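Ticket 1615: Pre-order sign-up for the Draltcombe dessert cider drops people from the list
Status: Resolved
Opened: July 2019
Shop software: Plusteo

First report
We opened the pre-order list for our new dessert cider and the response has been wonderful! The trouble is that the form thanks everyone, but the list in Plusteo stops at 400 names. Anyone who signs up after that gets the thank-you page and no email. We only have 129 cases to sell, so the order people signed up in really matters to us.

Update 1
Tried a fresh sign-up from the tasting room computer and another from a phone. Same result both times: thank-you page, no email, no new line on the list. Cleared the cache, logged out, logged back in. No change. The regular club list (the one we set up in May for the Ridatholm dry) still takes new names just fine, so the form itself seems healthy.

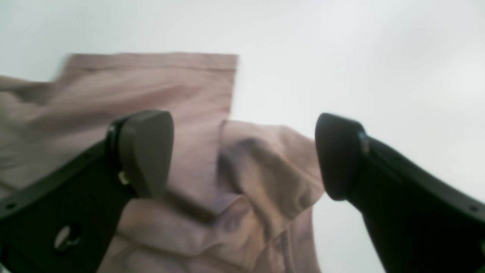 Update 2
Found something! The club list has no limit set, but the pre-order list was copied from our old harvest supper page, and that one had a guest cap on it. The cap came along with the copy. It's under List Settings, then Advanced, in a box labeled "Close after." I blanked it out and saved, and my next test went straight through, email and all.

Update 3
The missing sign-ups weren't lost, hooray. Plusteo keeps them under Held Entries for 60 days. Afolabi support told me to release them oldest first so the original time stamps carry over, and that worked beautifully. All of them are on the list now, in the right order.

Closing note
Please add a warning when a copied list brings its cap with it, we'd love that. Allocation emails go out once the labels are back from the printer.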